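4. The floor under the desk

I started out wanting to write about desk tops, like everybody else who writes about offices, and ended up on my knees looking at what was underneath them.

Figure 1. A desk with its drawer open, a router on the floor under it and cables crossing the floor.

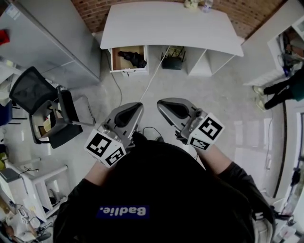 Viorica Kos told me, before I had finished explaining the study, that the floor under a desk is simply the last shelf to fill up, and that I'd save a lot of time if I asked people where their other shelves were. I wrote it down, slightly put out, and then spent most of March finding out how far she was right. Mostly she was. I do think she was wrong about the cables, though, and I'll come to those.

4.1 What I counted, and how

The desks were spread over two buildings, the old Omerović printworks and the upper floors at Parkano, and there were 89 of them altogether. I left out meeting tables and reception counters, and also the long bench at Parkano that people call a desk but eat their lunch at. For each desk I wrote down every object that was on the floor inside the outline of the top, plus whatever was in the drawer if there was a drawer and the person was happy for me to look. Most people were happy. A few asked for a minute first, which I gave them, so the drawer figures are probably tidier than real life and I haven't leant on them much in what follows.

The floor came to 675 objects. Cables were a headache from the first morning. Is a lead with a plug at one end and a laptop at the other a thing on the floor, or a thing that is merely passing over it? Arben Todorova and I went back and forth over this for far too long and settled on a rule: a cable counted if you could nudge it with a foot without standing up. It's a silly-sounding rule but the two of us hardly ever disagreed once we had it. Cables tied up along the underside of the desk were left out. An extension lead was one object, however many things were plugged into it. Bags inside bags counted as one (this came up more than you'd think).

I went round again after the summer and looked at the same places. Of the original objects, 487 were still there, by which I mean still under the same desk, though they may have shuffled a little. I'm fairly confident about the big things and less so about the small ones. One grey shoebox looks very like another, and I only put a dab of chalk on the floor beside objects where the owner said they didn't mind.

4.2 Things that are there on purpose

A fair number of objects had been put on the floor by someone who had thought about it. Footrests, heaters, a gym bag by the left leg every morning. Routers belong here too, and I was surprised by how often they turned up. The one in Figure 1 is on the floor under the desk with its aerials pointing up, and I saw plenty of others living in much the same way. When I asked why, the answer was nearly always about the socket. The socket was low, the lead was short, the router went where the lead let it go. Kamrul Ekanayake had put his on top of a cupboard at one point and then brought it down again, as the lead hung across the cupboard door and he kept shutting it in.

I found it useful to think of these as anchored objects. They don't wander about, they have a reason to be where they are, and other things gather round them. A router brings its own cables, then the box it came in gets pushed behind it in case it has to go back, and the box has a flat top, and you can guess the rest. At desks with an anchored object the floor was fuller than at desks without one. I can't say which way round that goes. It may just be that people with more equipment have more of everything.

4.3 Things that are there for now

The second lot are what I've been calling "for now" objects, after the phrase people used when I pointed at them. "Oh, that's just there for now." Carrier bags, parcels to be posted, shoes, cardboard sleeves, a lamp waiting for a bulb. Eleni Hodžić had a folded Skosten blind under her desk that she described as being on its way to the tip, and it was still on its way when I came back.

For now objects lasted far longer than their owners expected. I asked each person on the first visit how long they thought the thing would stay, and "the end of the week" was by a long way the favourite answer, whatever the thing was and however dusty it looked. On the second visit I read them their answers back, which was a mistake in terms of keeping everyone friendly but did get some good conversations going! What several people told me, in different words, was that they don't see the floor while sitting at the desk. You see it when you walk up, and by then you're thinking about something else. Then you sit down and it's gone.

The drawer does something similar, only it has a front on it. I looked into 24 drawers where the owner opened it there and then without asking for that minute, and these I trust more than the rest. What struck me was how many had cloth in them. Scarves, a tea towel, tote bags rolled up or just pushed in. Figure 1 shows the sort of thing, a dark crumpled something that could be cloth or a bag, in a drawer with a light brown wooden inside. Office drawers are sold as places for pens and paper, going by the Buketti catalogue that was lying about at Parkano, and yet a soft thing goes into a drawer so easily, and takes whatever shape is left, that it tends to win.

4.4 Cables

Now for the part where I disagree with Viorica. If the floor were only the last shelf to fill, then people with plenty of cupboards and compartments should have had clear floors. For bags and boxes that more or less held. For cables it didn't hold at all. Well-stocked rooms with tall cabinets along the wall had cables on the floor just as the bare ones did, and sometimes an open compartment stood empty right next to a heap of them.

I think the reason is dull. A cable that's in use can't be put away, and a cable that isn't in use looks exactly like one that is. Several people told me they would happily get rid of a particular lead if they knew what it did. Arben offered to trace a few from end to end, and in the old printworks this took him behind a cabinet, along a skirting board and out under another person's chair, where it stopped, attached to nothing. It had been stepped over daily. The owner of the chair had assumed it belonged to the owner of the desk and the other way about.

So a cable on the floor seems to me to be a different sort of object from a bag on the floor. A bag is somebody's, and you can ask them. Cables run between people, and the further one runs the less it belongs to anyone. In Figure 1 a white cable comes out from under the desk and goes slantwise down across the floor, with a thinner dark one curving along to its left, and laid out like that they're at least easy to follow. Coils are harder. A coil on a table or a shelf looks finished with, as if a decision has been taken, and people were very reluctant to undo one to find out what it was.

4.5 The top of the desk, briefly

I said I'd given up on desk tops and I mostly had. One small thing, though, which I noticed too late to record properly. Many of the desks with the fullest floors had nearly clear tops, a bottle and some small object pushed to the far edge and otherwise just surface. Anastasia Michailidis reckons that the two go together, and that what looks like a tidy worker from the doorway may be somebody who tidies downwards. I like the idea very much and I can't back it up, as my notes on tops run out after the first few rooms. If anyone repeats this study I'd ask them to do the top and the floor on the same form.

4.6 What I'd be careful about

I was in the room both times, and people tidy when someone with a clipboard comes in - or some do, and others leave everything exactly as it is to make a point. The two buildings are also very different underfoot. Parkano has carpet, and small round things stay where they fall on carpet, so I found far more bottle tops and pen lids there. On the hard floors at the printworks they roll off under cabinets and escape the count altogether.

I also never asked the cleaners, and I should have. They work round these objects every evening and must know which ones haven't moved since they were put down. Eleni suggested it on the last day, when the forms were already packed, and it's the first thing I'd change. Section 5 takes the same desks and looks at what happened when their owners moved to another room, with the boxes they packed and the things they left on the floor for whoever came next.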